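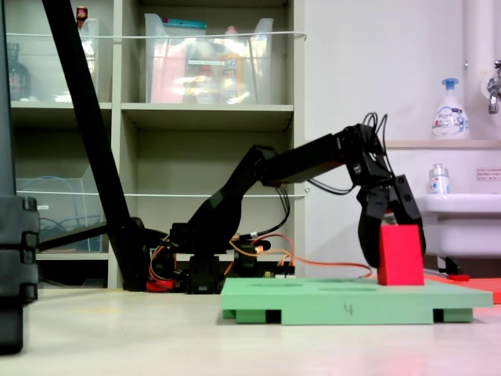 Small towns are relearning how to lend

The toy library in Stukau opens at 9 a.m. and usually has a lineup by ten past. It holds 1,600 items, most of them wooden puzzles, ride-on cars and board games with the missing pieces listed on the lid. Membership costs two dollars a month. Families can keep a toy for three weeks and renew it once if no one else has asked for it. 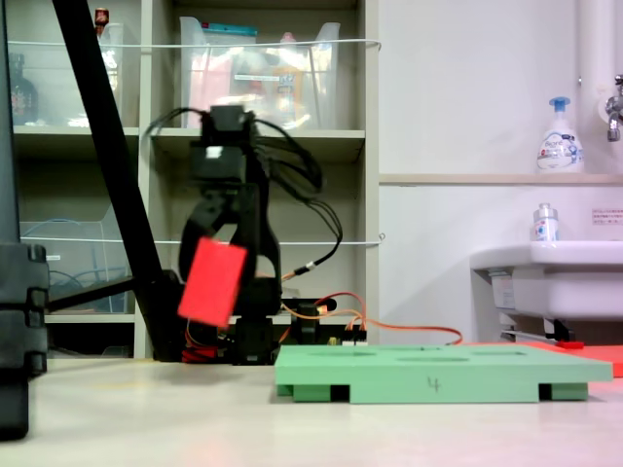
Photo: Trotari Pictures

Toy lending in the district goes back to a church basement in Vulter, where parents pooled what their kids had outgrown. It closed when the furnace failed and the parish couldn't pay for a new one. Stukau took the shelves and the card catalogue. Last year it recorded 3,814 loans, with the heaviest borrowing in November, when the weather keeps children indoors.
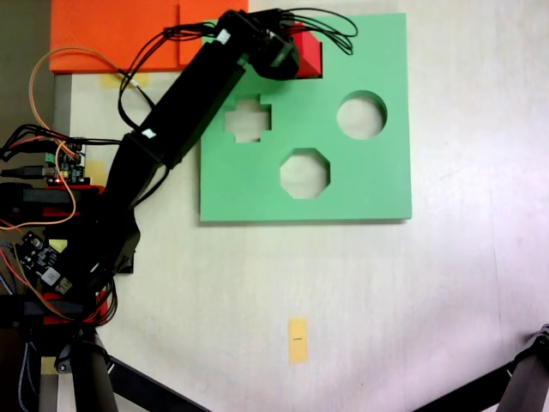 Page last updated in November

Cleaning takes up most of the labour. Plastic goes through a dishwasher, and plush toys aren't accepted at all. Shape sorters come back short of a piece more often than anything else, and the library keeps a drawer of spares in every colour.

The town of Zhuravel wants a branch of its own and has 385 households signed up. It still needs a room at ground level, with a door wide enough for a double stroller. The old bank on the main street is the favourite, although the lease hasn't been settled. 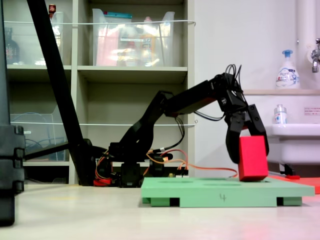
A red block and a light green platform.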